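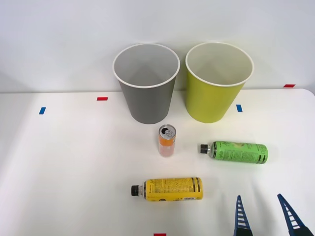
Two paper cups, gray and yellow-green

How to Prepare for a Custody Evaluation

If you and the other parent can't agree on a parenting plan, the judge may order a custody evaluation. A mental health professional will meet with each of you, spend time with your child, talk to other people in your child's life, and write a report for the court. Judges read these reports closely. You do not have to accept every word of the report, but it is much easier to prepare well at the start than to argue with it later.

The steps below are general. Rules differ from state to state and sometimes from one courthouse to the next, so check anything that matters with your own lawyer or the court's self-help center.

Step 1: Read the order

The order appointing the evaluator tells you most of what you need to know. Look for these items:

The name of the evaluator and how to reach the office
What the evaluator has been asked to look at (the whole parenting plan, or one question such as a move or a school choice)
Who pays, and in what shares
The date the report is due
Who gets a copy of the report and whether you may share it

Pay attention to the second item. If the order is limited to summer schedules, a long statement about things that happened before your child was born will not help you. If the order is unclear, ask your lawyer to get it clarified before the first appointment.

Step 2: Sort out the fee

A private evaluator will usually want a retainer before any appointments are set. Say the retainer is $2,000 and the order splits it evenly. You pay your half by the deadline, keep the receipt, and send nothing through the other parent. Ask whether the retainer covers the written report and whether court testimony is billed separately. It often is.

If you can't pay, tell your lawyer or the court right away. Some counties have staff evaluators who charge on a sliding scale. Letting the deadline pass can look like you are stalling.

Step 3: Fill out the intake packet

Expect a long questionnaire on your background, health, work, housing, past relationships, and your child's history. Do a rough draft first. Give yourself several evenings.

Answer the question that was asked. If there is something bad in your past, such as an arrest, a period of heavy drinking, or a job you lost, put it down in plain words and say what has changed. The evaluator is likely to find it anyway, and leaving it out does more damage than the event itself.

You will also sign releases so the evaluator can talk to doctors, teachers, and counselors. Read each one before signing. A release for your own therapy records is a serious matter and you should talk to your lawyer about it first.

Step 4: Put your documents in order

Parents tend to send too much. One parent who wrote to us had printed 2,448 text messages, in date order, with no notes. It is hard to learn anything from a stack like that. Pick the exchanges that show a pattern and leave the rest at home unless you are asked for them.

A useful set usually has:

The current court orders
School report cards and attendance records
Medical and dental records for the child
A calendar showing where the child has slept over the past year
A short list of messages on the main points in dispute, each with a date
Your proposed parenting schedule

Put a one-page index on top. Number the pages. Send the same set to the other side if your local rules call for it – many evaluators will not accept anything that has not been shared. Do not record the other parent or the child without asking your lawyer. In some states it is a crime, and even where it is legal it can count against you.

Co-parenting apps make this step easier. If you and the other parent use Plovia, you can export messages by date range as a single file, with the time each one was opened. Check the export before you send it. Long threads sometimes come out with the newest message first.

Step 5: Choose your collateral contacts

Collateral contacts are people other than the parents who know the child. The evaluator will ask each of you for a list. Teachers, pediatricians, coaches, and day care staff carry the most weight. Your mother and your best friend will be heard too, but the evaluator knows whose side they are on.

Ask people before you list them. Tell them they may get a call and that they should answer truthfully. Do not suggest what to say. Check phone numbers and email addresses, and say how each person knows the child and for how long.

Step 6: Go to the interviews

Most evaluators see each parent two or three times. An interview often runs more than an hour. Arrive early, and arrange child care if the child is not part of that visit.

Talk about the child more than you talk about the other parent. You should be able to say, without looking anything up, what your child eats for breakfast, what is hard at school right now, who their friends are, and how they get to sleep. If you don't know something, say so.

You will be asked what the other parent does well. Have an answer ready, and make it a real one. "He is never late for pickup and she likes cooking with him" is better than "I guess he loves her in his own way." Concerns about safety are different. Raise those clearly, with dates and details, and bring up any abuse in the first interview. If you don't feel safe being in the same waiting room as the other parent, call the office ahead of time and ask for separate appointments.

Remember that what you say is not private. There is no confidentiality between you and a court-appointed evaluator.

Step 7: Get through the testing

You may be given a written personality test. Some have several hundred true or false items. Sleep the night before, eat something, bring your reading glasses, and answer as you normally would. These tests have built-in checks for people who try to look perfect. Don't look up practice answers online.

Step 8: Have the home visit

The evaluator will want to see you and your child together, at your home, in the office, or both. Home visits are often set for after school or near dinner, for example from 4:30 to 6:00 p.m.

Clean up, but don't redecorate. The evaluator is looking for a safe place to sleep, food in the kitchen, medicines and firearms locked up, and some sign that the child lives there. Keep the television off and put your phone away. Do whatever you would normally do at that hour: homework, a snack, a board game, starting dinner. If your child acts up, handle it as you usually do. A visit with one meltdown and a calm parent can go very well.

Step 9: Tell your child something short and true

Children should know that they will be meeting someone. For a young child, "We're going to talk with a person who helps families figure out schedules" is enough. An older child may want to know that they can say what they like and that the judge makes the decision. Don't ask afterward what was said. Don't promise a treat for doing well. Evaluators listen for coached answers, and a seven-year-old who uses the phrase "primary residence" will get their attention.

Step 10: Read the report

Read it once all the way through and put it down for a day. Then go through it with a pencil and mark three kinds of problems: wrong facts (dates, names, addresses), missing contacts or records that you supplied, and conclusions that don't match what the report says earlier. Take that list to your lawyer. Do not call or email the evaluator yourself.

Deadlines for objecting can be short. In some courts it is 30 days from the date the report is filed, and in others it is less. Many cases settle at this point. If yours does not, your lawyer may question the evaluator at the hearing or hire a second expert to review the methods used.

Common questions

Can I bring my lawyer to the interview? Usually not. You may be able to call during a break.

Is 50/50 time the starting point? In some states the law leans that way and in others it doesn't. The evaluator will look at distance, work hours, the child's age, and how the two of you get along.

What if I move during the evaluation? Tell your lawyer before you sign a lease, and tell the evaluator in writing as soon as the address is final. A second home visit may be needed.

Can I post about the case online? No. Assume the evaluator and the other side will see anything you post, including comments on other people's pages.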